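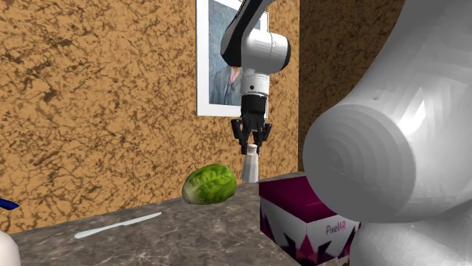 The Arm Line

I had 17 lines in the equipment budget and Benvinda Guerreiro had put a question mark next to exactly one of them, and of course it was the arm.

She did it in pencil, which I took as a good sign. When Benvinda really hates something she uses the green pen. I've been at Brandholm long enough to have seen a whole walk-in freezer die by green pen, so I carried my spreadsheet back to my desk feeling pretty cheerful, all things considered, and then I read what she'd written under the question mark. It said: "To do what?"

Well! To do kitchens. We make countertops and cabinets and the drawers that go in them, and somebody upstairs had decided that by next year we'd be selling a kitchen that could put its own stuff away. I wasn't asked if this was a good idea. I was asked what it would cost. I can tell you what anything costs. Give me a phone and a sandwich and I'll tell you what it costs to ship a sink to Preda in the off season (a lot, and they'll scratch it).

But "to do what" is harder to get a quote on.

So I went downstairs to see the Pandalar kitchen, the one that only exists on Ilan's old monitor. We'd been paying for the license since before I took over the budget and I'd never once looked at it. I expected gray blocks. What I got was a stone counter with veins in it, and a wall I'd have been embarrassed to sell to anyone, all orange and brown like the inside of a bowling alley, and a framed painting! Somebody had hung a painting in there. There was a head of lettuce, or maybe cabbage, and a couple of knives, and a big white kettle with a blue handle that I wanted for my own house.

And the arm, leaning in over all of it like my uncle at a buffet.

I pulled up a stool and stayed until lunch. Then I went and got lunch and came back.
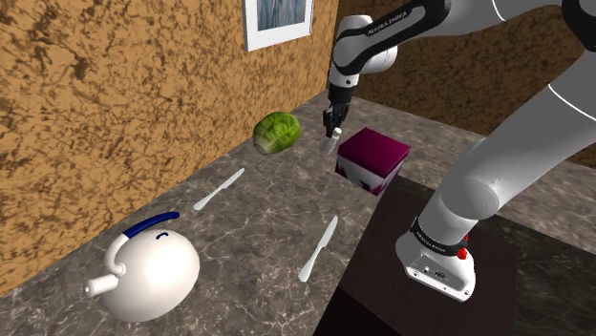 What the Stool Cost Me

I'd been budgeting for one thing, see. One arm, one price, one line. Sitting there I started writing on the back of the Bekach quote, and what I wrote was a list of everything that wasn't the arm. Something to bolt it to. A counter strong enough to bolt the something to. A person to stand near it. Insurance for the person. Fingers, because the Bekach man had told me on the phone, very breezily, that the gripper was "priced separately," the way a car dealer talks about floor mats. And groceries! You can't practice on one lettuce forever. A real one goes brown on you.

The fake one didn't, and that was more or less what I was looking at. They'd run the same little counter 241 times that month, moving things an inch here and there, and the grocery bill was zero.

I asked if I could have the log. I'm a simple person, I like a log. I took it home and read it at the table with my own salt shaker sitting there, and I found myself reaching for it slowly from above, with two fingers, like an idiot. It's an awkward shape! You don't notice until you try it with two fingers. My husband asked if my hand hurt. 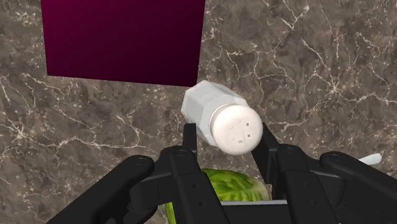
The salt shaker and the gripper, from above.

On Monday I went back in to Benvinda with a new sheet. The date at the top said January 13, 2020, and the arm had moved to March. In its place I had $2000 for more time on the Pandalar kitchen and a note that read "ask again after shakers."

She looked at it for a long while. She ate a mint.

"You took out the arm," she said.

"I moved the arm."

"You fought me 8 weeks for that arm."

"I know I did."

She turned the sheet over to see if there was anything on the back, which there wasn't (I'd learned that one from the Bekach quote), and then she turned it face up again and found the pencil behind her ear.

"And the floor mats?" she said. I must have told her about the floor mats.

"The fingers. They're on their own line now. Line 12."

She put a check next to line 12. Then she asked who on earth had picked out that wall, and I said I'd find out, and she said never mind, just find out where they got the kettle.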